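Planner news from the Pimgate group

Since our last newsletter we have changed the way the simulated arm chooses its path above the worktable. The old planner, Remo, looked for the shortest joint motion and then checked it for collisions. On a table with many small parts this meant a lot of rejected paths, and the arm waited while the next one was computed.

Réjean Lavoie has now written a new planner, called Neves. It keeps a simple height map of the table and raises the wrist before any sideways motion longer than 5 cm. The paths are a little longer, but they are found faster.

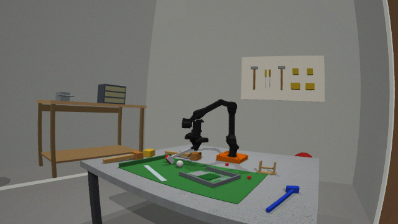 For the comparison we ran 500 starts with each planner, always with the same random seeds. Remo needed 2585 replans in total. We do not yet publish the number for Neves, as 20 of its runs stopped with a timeout in the logging tool and must be repeated.

One problem is still open. When the target is close to the base, the elbow sometimes changes its side in the last part of the motion. Octavio Ocampo is testing a penalty for this in the cost function, and he would like to receive log files from other users. Please send them to the Clanholm office before the end of March, together with your configuration file and the version of the solver.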